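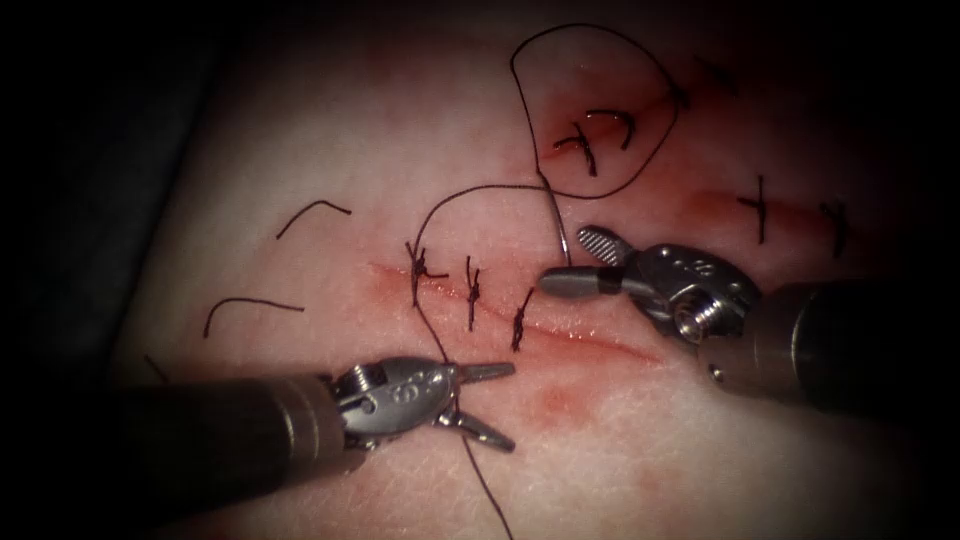

小朋友们好呀！又到了给大家回信的时间。

上个月，克利尔特维尔（Cliltville）的一位小读者给我们写了一封信，编号是第864号，信纸折得整整齐齐，里面只有一个问题，不过这个问题后面画了一长串问号：“皮肤破了，医生真的会像缝衣服那样，用针和线把它缝起来吗？”写信的小朋友今年8岁，骑滑板车的时候摔破了膝盖，回家路上一直在想这件事。我们编辑部的人读完以后都觉得这个问题问得太好了，所以今天就来好好聊一聊缝合。你可以先去倒杯水，找个舒服的地方坐下，因为这个话题我一说起来就有点收不住！

## 皮肤自己就会长好，为什么还要缝呢？

先说说我们的皮肤。皮肤是一件特别厉害的“外套”，它会自己修补自己。你一定有过这样的经历：手指被纸划了一道小口子，当时疼得直吸气，可是过了几天再看，那道口子已经合上了，连印子都快找不到啦。

这是怎么做到的呢？皮肤破了以后，血液里有一种很小很小的东西，叫作血小板，它们会赶到破口那里，一个挨着一个挤在一起，把口子堵住。接着，血会慢慢凝成硬硬的一层，就是我们说的“痂”。痂像一个小盖子，盖子下面，新的皮肤细胞正忙着一点一点长出来（所以千万不要去抠它，我知道它痒，我也知道那个边边翘起来的时候很难忍住，可还是请你忍一忍）。

小口子的两边离得很近，新皮肤很快就能长过去。可要是口子又长又深，两边的皮肤就会张开，像没有拉上拉链的书包。这时候新皮肤要走很远的路才能碰到对面，长得慢，还容易让细菌钻进去，长好以后留下的疤也会比较宽。

医生用线把两边轻轻拉拢，让它们靠在一起，皮肤就省力多了。所以请记住一件很有意思的事：线只负责把两边扶好，真正把伤口长起来的，还是你自己的身体。

## 它跟缝衣服有什么不一样？

如果你见过家里人补袜子，你大概记得那根针是直直的，线很长，一针接着一针，一路缝过去，到最后才打一个结。

缝皮肤常用的针是弯的，像一小片月牙。为什么要弯呢？你想想看，补袜子的时候，我们可以把手伸到袜子里面去接针，可是医生没有办法把手伸到皮肤底下呀！弯弯的针从伤口这一边扎进去，在底下拐一个弯，再从另一边冒出来，手始终都在外面，又方便又稳当。

打结的方法也不太一样。有一种很常见的缝法叫“间断缝合”，名字听起来有点严肃，意思倒很简单：缝一针，打一个结，把线剪断，然后再缝下一针，再打一个结。这样每一针都是独立的小伙伴，万一有一个结松了，旁边的还好好地待在那里，伤口不会一下子全都张开。

还有一种叫“连续缝合”，线一直不剪，顺着伤口往前走，跟补袜子更像一些，缝起来也更快。到底用哪一种，要看伤口在哪里、有多长、有多深，医生会自己拿主意。

## 打结为什么这么讲究？

你可能会想，打结有什么难的，我每天早上都系鞋带！可是你再想想，你的鞋带有没有在跑步的时候散开过？

手术线很细，有的比头发还要细，表面又滑，打一个结是不够的，往往要在上面再叠上一个，有时候还要再叠。而且方向也有讲究，第一个往这边绕，第二个就要往那边绕，这样两个结才会互相咬住，平平地躺着。要是两次都往同一个方向绕，它就容易滑开。

松紧也很要紧。太松，伤口两边碰不到一起；太紧呢，皮肤被勒住，血液流不过去，反而长不好。最合适的样子，是两边的皮肤刚刚好碰到，像两个人轻轻地手拉手。

结打好了，还要剪线，在结旁边留下短短的一小截，我们叫它“线尾”。线尾太短，结会散；太长，又会戳来戳去不舒服。剪下来的零碎线头也要收拾干净，这一点跟上手工课是一样的。

## 这些线是用什么做的？

手术线大致可以分成两家人。

第一家叫“可吸收线”。它用在身体里面，过上一段日子，会被身体慢慢分解掉，不用再去取出来。很早很早以前，人们用羊或者牛的肠子来做这种线，现在大多是在工厂里用特别的材料做的。

第二家叫“不可吸收线”，丝线和尼龙线都在这一家。如果用在皮肤表面，等伤口长牢了，医生或者护士会用小剪刀把线剪开，再轻轻抽出来，这就叫“拆线”。脸上的伤口好得比较快，过几天就能拆；膝盖和手肘整天弯来弯去，就要多等一阵子。

你会发现，很多手术线的颜色都比较深，跟皮肤的颜色差得很远。这是特意挑的，颜色差得远，才看得清楚线在哪里、结在哪里，拆线的时候也好找。

## 第一次缝合，是在哪里缝的？

写到这一段，我特别开心，因为这是我自己最喜欢的部分。

没有人生下来就会缝伤口，就像没有人生下来就会弹钢琴。想学缝合，得先在不会疼的东西上练习。从前的学生会用布、香蕉皮、橙子皮来练（橙子皮闻起来最香），现在还有一种专门的练习垫，用人造材料做成软组织的样子，有的是淡淡的粉色，看上去真有点像皮肤呢。

练习垫上会有切口，学的人就在切口上一针一针地缝，一个结一个结地打。有的练习还会加上一点红红的假血，让练习的样子更接近真的伤口。你要是看到了也不用害怕，垫子没有神经，一点儿也不知道疼。

我们的老朋友蒂博·瓦瑟尔（Thibault Vasseur）教了好多年的缝合课。他告诉我，他当学生的时候，七月里别人都去游泳了，他留在宿舍里练打结，椅子背上、抽屉把手上、台灯的脖子上，到处都系着线，一晚上最多能打200个结。室友早上想开抽屉，怎么也拉不开！

我问他，刚开始练的时候最难的是什么。他想了很久，说是“不着急”。线缠成一团的时候，心里一急，手上一拽，那团就更紧了。他的办法是先停下来，看看线是从哪里来的，又往哪里去，然后再动手。我觉得这个办法拿来解耳机线和风筝线也很好用。

## 在家里试一试

你也可以练一练打结，不需要针，也不会弄疼谁。请准备：

- 一根30厘米长的粗毛线，颜色深一点
- 一根筷子，或者一支圆圆的铅笔
- 一小块厨房用的海绵

先把毛线从铅笔下面穿过去，让两头一样长。把右边的线头压在左边的线头上面，从下面绕过去，拉紧，这是第一个结。接下来换一换，把现在左边的线头压在右边的上面，再绕过去，拉紧。好啦，这就是“方结”！你仔细看，它平平的，两边很对称。

再做一个对比：解开它，这一回两次都用右边压左边，看看打出来的结是什么样子。它会歪歪扭扭的，水手们给它起了一个好玩的名字，叫“老奶奶结”。你两只手捏住线头，左右拽一拽，比一比哪个更容易滑。

海绵是做什么用的呢？请大人帮你在海绵上剪一道浅浅的口子，用手指从两边往中间推，你会看到口子合上了；松开手，它又张开了。那两根手指做的事情，就是缝线做的事情。你还可以用力推一推，看看海绵的边是不是鼓起来、皱起来了，这样你就明白为什么结不能拉得太紧。

## 你们还问过的几个小问题

**缝针的时候会疼吗？**
缝之前，医生一般会先用麻药，让伤口那一小块地方睡着。打麻药的时候会有一点刺痛，等它睡着了，你可能还会觉得有人在轻轻拉你、碰你，但不怎么疼。如果觉得疼，一定要马上说出来，说出来一点也不丢人。

**每个伤口都要缝吗？**
当然不是呀。很多小伤口洗干净、贴上创可贴就可以了。还有一些伤口可以用细细的胶条拉拢，或者用一种医生专用的胶水粘起来（家里的胶水可绝对不行哦）。

**缝了线以后可以洗澡吗？**
这要听给你缝针的医生或者护士的话，因为每个人的伤口不一样。你可以在离开医院之前自己问一问，把答案记在小本子上。

**线会不会自己跑掉？**
如果你发现线松了，或者伤口变得又红又肿，越来越疼，就赶快告诉大人，请医生再看一看。

最后回到第864号来信。你在信的背面还写了一句，问我膝盖上的痂掉了以后，底下的皮肤为什么是粉粉的。那是因为新皮肤还很薄，里面小小的血管透出了颜色，等它慢慢长厚，颜色就会一点一点变回来，这段时间出门记得别让它晒太多太阳。下次骑滑板车，也请把护膝戴上，写信告诉我你选了什么颜色的！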